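工作日志
2024年8月26日
度假屋打包预订页，Leretti 分支

上午接着查 Toledo 海滨公寓的套餐价。上周改完之后，“住宿加果岭费”这一档在四晚以上会少算一次清洁费。查下来是连住折扣先跑，清洁费那一行被当成房费一起折掉了。把清洁费移到折扣之后，单独成行，重算了 30 条旧订单，29 条对上。剩下一条是手工改过价的，不管它。

顺手记一下现在的计算顺序，免得下回又翻代码：
房费（按晚）
连住折扣
果岭费（按人按场）
清洁费（按单）
税

税那一行暂时还是全额计。果岭费要不要单独税率，Lorena 去问了，没回音之前不动。

Tunon 那边的球场时段接口今天换了新密钥，旧的到月底失效。测试环境已经换好，正式环境等 Facundo 回来一起换。接口返回的开球时间是球场当地时间，但没带时区，我们这边按公寓所在地处理。公寓和球场跨时区的情况目前只有 Penano 一处，先在配置里写死，代码里留了注释。

午后做套餐页的文案。原来的写法是把公寓的设施全列一遍，再把球场全列一遍，手机上要划很久。改成先写住几晚、打几场、几个人，下面才是公寓和球场各一段。价格放在最上面，例子用的是淡季双人房，每人每晚 188，旺季 244。写明不含球车。去年收到过好几封信问球车的事，都是因为这一句放在最底下。
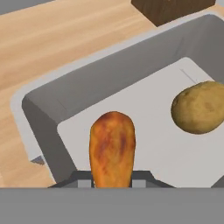 淡季价不应该放在最前面，Ieuan Mostyn 看完稿子这么说，客人点进来多半是查春天的日期，一看到 188，再选四月跳成 244，会觉得被骗了。他主张首屏不写死数字，让客人先选日期，再显示那几天的价。

我觉得有道理，但是没选日期的时候页面上一个价都没有，也不好看，搜索结果里的摘要也会空着。折中的办法是写成区间，“每人每晚 188 至 244，视日期而定”，选了日期之后换成实价。Takumi 同意，他说区间要从价格表里读，别手写，不然换季又忘了改。已经按这个做了，读表的函数放在套餐模块里，缓存一小时。

另一个没定下来的事：客人订了套餐，又想把其中一场换到别的球场，差价怎么收。现在的做法是客服手工补一张单，财务对账时两张单对不到一起。我试着在订单里加了一个“换场”字段，记原球场、新球场、差价，差价为负时记成抵扣，不退现金。Daryna 问遇到下雨封场怎么算，这个和客人主动换场不是一回事，应该由球场退，不能走同一个字段。暂时拆成两种原因代码，界面上先只开放主动换场。

零碎：
公寓页的入住时间有两处写法不一样，一处下午三点，一处下午四点。问过管家，以四点为准，已改。
球具存放那一句删了“免费”，楼下储物间现在要押金。
套餐确认邮件里，第二位客人的名字超过一定长度会换行错位，样式改过，在两个邮箱里试过都正常。
英文页的“tee time”和中文页的“开球时间”没有对应到同一个词条，翻译表里补上了。

明天：
正式环境换密钥（等 Facundo）
追 Lorena 税率的事
封场退款的流程找球场要一份书面的
区间价上线前再让 Ieuan 看一遍手机版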